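The Last Page of Bredevgate
a short story

Print this page | E-mail this to a friend

Four pages left and no ending. Fiachra Geraghty had drawn 140 pages of Bredevgate in seventeen months, every one of them in ink, and now the hero was standing on a bridge with her mouth open and nothing coming out.

The phone. Again.

"Tell me it's done," Sumeya said.

"It's nearly done."

"You said nearly in May."

Sumeya Chala wrote the words. He drew the people who said them. That was the deal, had been since the first issue, since the stapled thing they sold off a blanket outside the Lendham library for the price of a coffee. Only now she had written three endings and hated all of them, and the printer wanted files by midnight.

"Kill her," he said.

"I'm not killing her."

"Then let her win."

"Win what? She's already got the bridge."

He looked at the page. She did have the bridge. It was a good bridge. He'd spent nine days on the cables alone and his wrist still clicked. 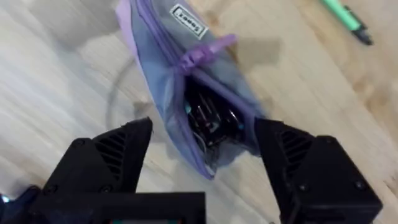

"What about Dewulf," he said. Dewulf was the villain. Tall, quiet, nice gloves. Readers liked him more than they should of, and sent letters. One woman had knitted him. "He hasn't said a word since page 30."

"He's dead."

"We never saw a body."

Silence on the line. He could hear her kettle, then her not getting up for it.

"No," Sumeya said. "No, no. That's cheap. Everyone does that."

"I know."

"It's the cheapest thing there is."

"I know. I'm only saying we never saw one."

The kettle clicked off. A chair scraped. Typing, very fast, the way she used to type when they were broke and the power might go.

"How many panels on the last page?"

"However many you want."

"One," she said. "One big one. Can you do it tonight?"

He had already pulled a clean sheet over. "What's on it?"

"The bridge. Her back to us. And on the far side, small, so small they'll miss it the first time – "

"A glove," he said.

"On the railing. Just the glove."
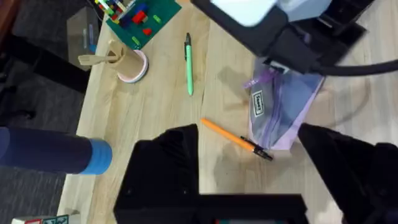

He drew until the street went quiet. Pencil first, loose, then the cables, which his hand knew by now. The rough still needed notes for the colorist, and for that he grabbed what was closest, an orange ballpoint with a black cap, and wrote GLOVE – DON'T MAKE IT RED across the river. Then underlined it. Then her coat, her hair, the wind doing what wind did in Restaston, the made-up city they had both lived in longer than any real one.

At eleven he scanned it. At eleven ten he saw he'd given her six fingers, and fixed that, and scanned again.

She called before he could send.

"I've got a line for it," Sumeya said. "One balloon. I know I said none."

"There's no room for a balloon."

"It's two words."

He looked at the sky over the bridge. There was room. There was always been room, he'd left it there without thinking, a pale patch up on the left where nobody would want a cloud.

"Go on," he said.

She read it to him. He picked up the lettering pen and asked her to spell it.

Shared 143 times | 17 comments

Contact | Copyright 2022, all rights reserved | Back to top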